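FOR IMMEDIATE RELEASE
Wolton toy maker Harnura opens second shop in April

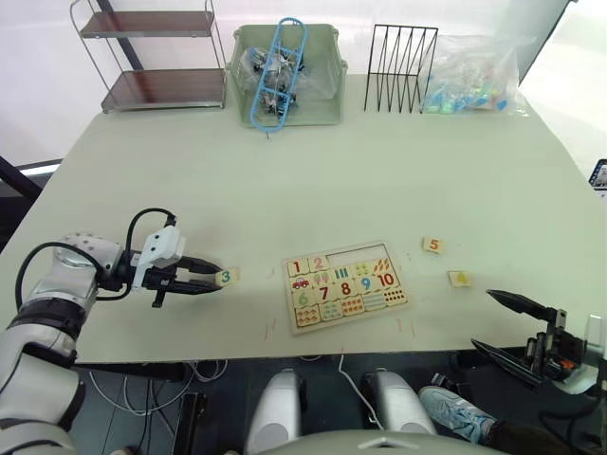
What's new
Harnura, maker of wooden number puzzles and other toys for young kids, is opening on Folter Street. Doors at 10 a.m. Bigger floor, play tables at the back, repair counter by the till. Over 2000 toys in stock on day one.

Also new: the Thevar line, 12 puzzles for ages 2 and up. Sold only in the shop untill summer.

Lost a piece? Bring the board in, we'll try to match it. Small fee for older sets.

Press visits
Mornings only, opening week. Call the Wolton shop to book, samples on request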